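Setting up your first shared space

Welcome to this part of the guide! By now your organisation should have its Gumness account switched on and at least one person signed in as a coordinator. If you haven't got that far, pop back to Getting Started and come and find us again when you're ready. What follows walks you through making a shared space - the spot where your team keeps its conversations, files and decisions together - and it's worth going slowly the first time, as a couple of the choices are hard to change later on.

1. From the Home panel, choose Spaces, then New Space. Give it a name your colleagues will recognise straight away. Names can be up to 171 characters, though we'd gently suggest something a good deal shorter, because the sidebar will only show the beginning of it.

2. Choose who can find the space. Open spaces turn up in search for everyone in your organisation. Listed spaces turn up too, but people have to ask to join. Private spaces are only seen by the members you invite.

Caution: a Private space can be made Open later, but when you do, all of its older messages become readable as well. Have a word with your members before you flick that switch.

3. Add a cover picture if you'd like one. Any photo from your computer or phone will do, and Gumness will trim it to fit the banner. Drag it up or down until you're happy with it, then choose Keep.

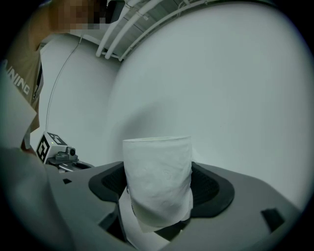
A roll of toilet paper held in a gripper.

4. Invite your members. You can type in names one by one, or paste a whole list of email addresses with a comma between each. If you're bringing people across from Tirari, use Import Members instead, and tick Keep Display Names so that everybody turns up under the name their workmates are used to.

Note: invitations last for nine days. After that the link stops working and you'll need to send a fresh one from the Pending tab.

5. Choose a posting rhythm. We've found that this is the setting people skip, and then they write to us a month later wondering why their phone won't stop buzzing! Live sends each message as it arrives, and Digest gathers them up and sends them together at a time you pick. Members can override your choice for themselves under My Alerts.

6. Ask each member to fill in their profile. A short line about what they do and a photo are plenty. Members can swap it whenever they fancy under My Profile, then Change Photo.
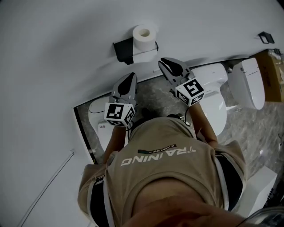

Linking a calendar

If your team already uses Rotar for its calendar, you can show upcoming meetings down the side of the space. Open Space Settings, choose Connections, and sign in to Rotar when asked. The first sync can take up to 13 minutes, so do go and put the kettle on. Feyisa calendars can be linked the same way, but they're read-only for now, and any change you want to make has to be made in Feyisa itself.

Section last revised by Sandamali Karunaratne, Oct 12, 2023.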